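Stilla raised-edge tray, green

Product number 2165
Sold singly or as a set of 2
In stock at Westgate, limited stock at Nerketti

Stilla is a rectangular plastic tray with raised sides and a flat inside. It is made for the kitchen table or worktop, where it keeps damp, crumby or easily lost things in one place.

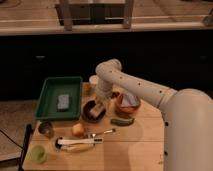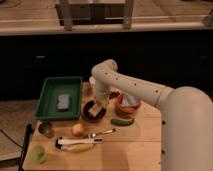
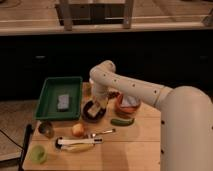

Stilla in green, with a sponge in it. Round bowls and a spoon are not included.

The tray was first sold as a draining tray for small items and is still used that way by many of our customers. The sides stop water running on to the table when you put down a wet sponge or a rinsed cup. There are no drainage holes, so the water stays in the tray until you tip it out. If you want something that drains into the sink, look at the Ekinci rack further down this page.

It also does well as a clearing tray. Put it at one end of the table after a meal, load it with cutlery and small bowls, and carry it over to the sink in one go. Hold it by the two short sides when it is full. The rim is shaped to give your fingers something to grip, but there are no cut-out handles.

Material and finish

The tray is moulded in one piece from solid-coloured plastic. The colour goes all the way through, so light scratches do not show as white lines. The inside is smooth. The underside has a low ridge along each long edge, which lifts the tray a little off the surface and lets air pass beneath it.

Colours vary slightly between batches. The green can look darker or lighter depending on the light in the room, and we cannot match a new tray to one you already own. If you are buying two and want them the same, order the set.

Weight and storage

Stilla weighs nearly 23 ounces empty. Trays of the same size stack inside each other. Dry them first, as two wet trays pushed together can be hard to separate. If they do stick, run warm water over the outside of the lower one and twist gently.

The tray will stand on its long edge in most base units, next to chopping boards and baking sheets.

Care

Wash by hand in warm water with ordinary washing-up liquid. Stilla can go in the dishwasher on the top rack, but leave it out of intensive programmes, as high heat may bend the long sides. Do not use scouring powder or metal pads. Tea and tomato stains usually come off if the tray is left to soak overnight with a spoonful of bicarbonate of soda.

Do not put hot pans or oven dishes in the tray. It is not suitable for the microwave, the oven or the hob.

Unwrapped food such as whole fruit and vegetables can be placed directly in the tray. We do not recommend cutting on it. A sharp knife will mark the surface, and the marks are difficult to keep clean.

What is in the box

Single: one tray.
Set: 2 trays of the same colour, packed one inside the other with a sheet of paper between them.

No assembly is needed. Peel off the label on the underside before the first wash. Any glue left behind can be rubbed away with a little cooking oil.

Often bought with Stilla

Ekinci dish rack, small. A wire rack with a sloping base that drains to one side. It does not fit inside the Stilla tray but will stand beside it on a normal-depth worktop.

Ekinci sponge, pack of two. Plain rectangular sponges without a scouring side.

Delivery and collection

Orders are sent from our Westgate warehouse on working days. Collection is free from the Westgate shop, and we will send a message when the tray is ready to pick up. The Nerketti shop holds a small number of single trays only. Sets for Nerketti have to be ordered in.

Unused trays can be returned to either shop with the label still on. If a tray arrives cracked, please keep the packaging and write to us before sending anything back.

Availability

The green and the white are part of our regular range. The grey is sold out and will be back in January. The older version with rounded ends has been discontinued, and trays from that range will not stack with the current ones.

Page last updated 2018-11-23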